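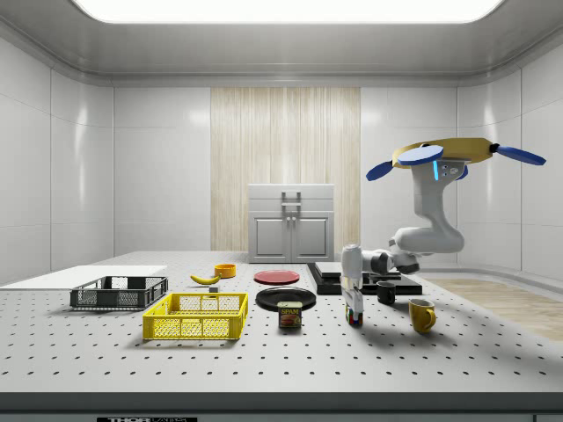 Fig. 1. Simulated bench, gripper at the puzzle cube.

Evaluation in simulation: does the ranking of policies carry over?

This website uses cookies to remember your settings. By continuing to browse you accept our cookie policy. Accept | Manage preferences

Posted by: K_Zivkovic
August 2, 2018

Members of the Evaluation Methods board are invited to comment on the following result before the written report is closed.

The Clesex group has compared 6 grasping policies on the real bench and on its rendered counterpart. Each policy was given 100 attempts in each setting, with the same household objects and the same starting arrangements. The success rates themselves did not agree well, and the rendered bench was generous to every policy. The order of the policies, however, was almost the same in both settings. Two neighbouring policies in the middle of the table changed places, and the remainder kept their positions.

It is our view that the rendered bench may be used to decide which policies deserve time on the real arm. We do not propose that simulated success rates be published as a substitute for real ones.

Krum Živković
Clesex

Posted by: kolodziej_lab

We thank the author for sharing the result at this stage. Our reservation concerns the two policies which changed places. If their real success rates were close, the exchange has no meaning and should not be reported as an error. If they were far apart, it is a serious matter. The post does not say which.

We should also like to know whether the lighting was varied. The walls of the rendered room are glossy and throw back a good deal of light. A policy that works from images may be affected by this.

Posted by: K_Zivkovic

The two policies were close on the real bench, and their intervals overlap. I accept that the report should say so plainly, and the sentence will be changed.

Lighting was held fixed. The viewpoint was varied, and the policies were scored separately for each view. A second view is attached for reference.
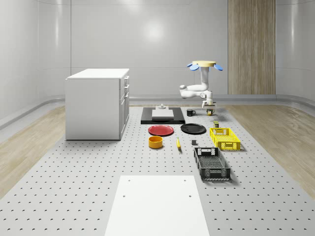
Fig. 2. Second viewpoint. The gripper is over the small can; crates to the right.

Posted by: B_Zupan

I am obliged to disagree with the main recommendation. A sample of 6 policies is too small to support a statement about ranking in general. Should all of them come from the same training method, they will tend to fail in the same way, and agreement between the two settings would then be expected whatever the quality of the simulation.

There is also the choice of objects. A rigid cube or a can is kind to a physics engine. A banana is less so, given its curved shape, and the open mesh of the crates is harder again, as fingers may catch in it. I would ask that the results be given for each object. An average over all of them could hide the cases in which the simulation is wrong.

Borislav Zupan
Prestis

Posted by: K_Zivkovic

The policies come from 2 training methods, three from each. Within each method the order was kept in full. The exchange took place between the methods, and I concede that this lends some weight to Mr Zupan's argument.

Results for each object will be added as an appendix. The banana was the poorest match, as he suspects. The crates were not grasped in this study and served only as places to put things down.

Posted by: arkon_bench

Arkon carried out a similar comparison in March, with fewer policies, and reached the opposite conclusion. Our order was not kept. We later found that the friction of the finger pads had been left at its default value. Once it had been measured and entered, the agreement improved a great deal. May we ask how friction was set in the present work?

Posted by: K_Zivkovic

It was measured on the real fingers before the first trial and was not adjusted afterwards. The value and the method of measurement are given in the draft.

Posted by: B_Zupan

That is helpful, and it answers one of my concerns. I maintain my objection on the number of policies. I would support the recommendation if it were limited to comparisons within a single training method.

Posted by: kolodziej_lab

We would support the same wording. We also ask that the fixed lighting be listed among the limits of the study.

Posted by: K_Zivkovic

Both points are noted. The lighting will be listed. I shall put the narrower wording to my colleagues and post the revised paragraph in this thread.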